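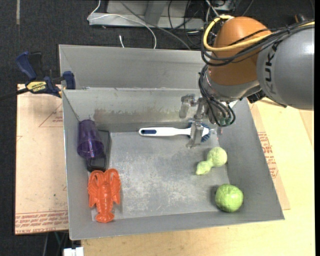 Trade Ministers Should Publish the Text First
Home World Politics Opinion Business
By Rostam Dehghan
2020-04-27
Shares 40 Comments 2

The draft transit agreement between Torport and Valville has been under negotiation for three years, and the public has read none of it. What has been released is a joint statement of four paragraphs and a list of headings. Heading 7 is "industrial equipment," a category wide enough to take in a hand drill, a gray metal bin with sloping walls, and the robot arm reaching into it. Whether those would be one tariff line or several depends on an annex that remains closed. A factory owner in either country cannot work out a duty from a heading, and a legislator cannot vote on one with any confidence.

The two governments defend the closed text on familiar grounds. Negotiators need room to trade one concession for another, and a leaked offer becomes a floor for the next round. I accept this for the offers themselves. Positions that change weekly should stay in the room. It is a weaker argument for chapters that both sides have already initialed, and by the joint statement's own account most of the chapters have been.

Consider the calendar. The ministers intend to sign in June. Under the Valville constitution the assembly then has 40 days to approve or reject the whole agreement, with no power to amend. The previous accord, with Sosa, ran to 2975 pages with its schedules attached. A member with a staff of two would have to read more than 70 pages a day, weekends included, and would still have to compare each schedule against current law. Most members did no such thing. They voted on the summary, and the summary was written by the ministry that negotiated the deal.

The Sosa accord shows what follows. Its schedules contained 1773 separate tariff lines, and a number of them used product codes that had been retired before signing. Customs officers applied the old codes at one port and the new ones at another. Importers paid different duties on the same goods until a correction was agreed, and the correction needed its own vote. Any customs broker given the text a month early would have caught the fault.

There is also the matter of who does see the text. Both delegations keep lists of cleared advisers, drawn mainly from large exporters and their associations. Such people know their sectors well, and I don't object to their being consulted. I object to the shape of the list. Small shippers are absent from it, as are the border towns, where the new inspection posts will be built and where the truck traffic will go.

Ustero handled this better in its last round of talks. Each chapter was published when initialed, marked as provisional, with a comment period before the next session. Two chapters were reopened as a result. The talks ran longer than planned — a real cost — but the final vote was dull, and the agreement has not needed a correction since.

Torport and Valville could adopt the same rule now without disturbing a single open offer. Publish the initialed chapters, annexes included. Hold back the three that are unfinished. Release those on the day of signing, and start the assembly's clock only when the last schedule is public.

The ministers meet again next month. Publication is not on the agenda, and either side can add it with a one-line letter to the other.

Share Email Print
2 comments
More in Opinion Next article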